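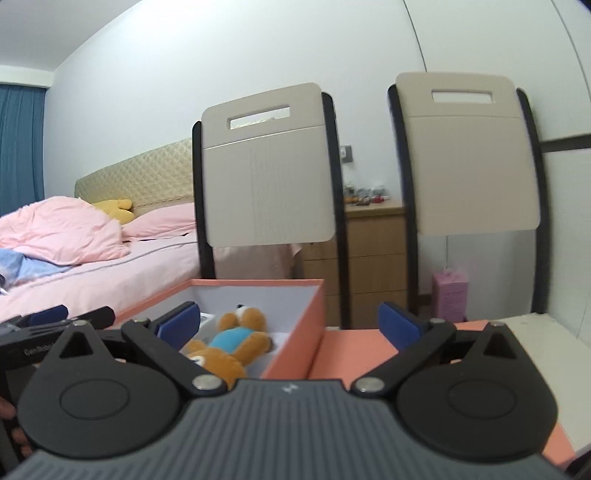 Rule one, never move it while the pads are closing. Rule two, never put a soft thing and a hard thing in one go. She had them biroed on the back of her hand and they were nearly gone.

Plush first. No, box first. Kemeys wanted the box, page 2 of the standard said boxes and binders before toys, and whoever wrote page 2 had never had to shift a plush toy to get at one.

Open wide. Wait. Squeeze slow, let the spring do the work. Don't chase it.

92 done. 200 by tea or Zusolgate knocked the whole day back, good ones too. That was the bit she hated. One sloppy grab and they coloured your row red and you started agian.

She breathed out. Both hands. Come in level, touch both sides at the same time, no favourites. 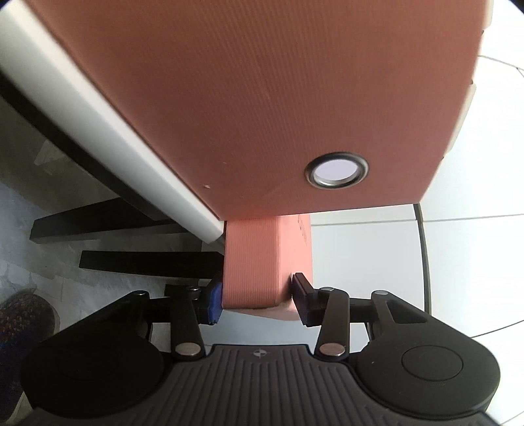
Angharad Howells said over the phone that level was all very well but was she holding still before the lift, because the checkers looked for that first, and a rushed one was worse than none.

"I'm holding."

"For how long?"

"Long enough."

Silence. Typing.

"It says a full breath, love. Page 2. In and out."

So it did. She'd read it in January, standing up, toast in the other hand, and signed teh bottom.

Right. Back to the start of the row. Wide, level, both sides. In.

Out.

She lifted.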